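About us

Sturnedix began at one end of a kitchen table, and in some ways it has never left. We are a small firm that writes and looks after working rules for people who handle everyday objects with grippers, whether the gripper is held in the hand or fixed to an arm. Our rules are used in homes, workshops and classrooms, and we like to think they read as though a patient neighbour had written them, with plenty of time and a fresh pot of tea.

Our founder, Siriporn Phromma, spent years in packing and goods-in before she came to robots, and she brought with her a great fondness for a clear instruction. The first Sturnedix rule book ran to 168 pages and was, by her own cheerful admission, far too long to be any use to a person with both hands full. The one we use now has 10 rules and fits on a single card, which we print large enough to read at arm's length.

Our office is in Clernstead, up a flight of stairs in a building with 1914 cut into the stone over the door. The windows stick and the heating has opinions, but there is good light for most of the day and we have grown very attached to it. Our sister office, Chaimongkol, looks after the training side and writes the first draft of nearly every rule we publish. The two offices argue over wording by telephone – often at great length – and we are better for it.

What we ask of people is fairly simple. Agree who has the box before you start, and if two grippers are working at one table, let one come out before the other goes in. Close slowly on anything slender. Take hold of the item you can reach cleanly and leave whatever is lying underneath it for the next turn. Crinkly wrappers and clear packets deserve a little extra patience, as they shift about and catch the light, and a second gentle try is always preferred to a hard squeeze. If something slips, let it lie, open the fingers fully and begin again.

We also ask that people work among real things in real rooms. A rule that only holds on a bare bench isn't one we want to put our name to, so every draft goes through four rounds of trials with ordinary household bits and pieces, and the notes from each round are kept with the rule for as long as it stands.

The whole set is published under the name Dudent, and we go through it again every August, when things are quieter and the windows can be persuaded to open. Suggestions are welcome all year from anyone who uses the card, including those who think we have got something quite wrong. Siriporn reads them all and answers most of them herself, usually at more length than the writer was expecting.

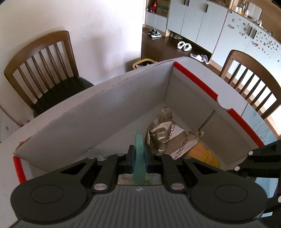
Closing gently on a slender item, with a wrapper and a clear packet left in the box.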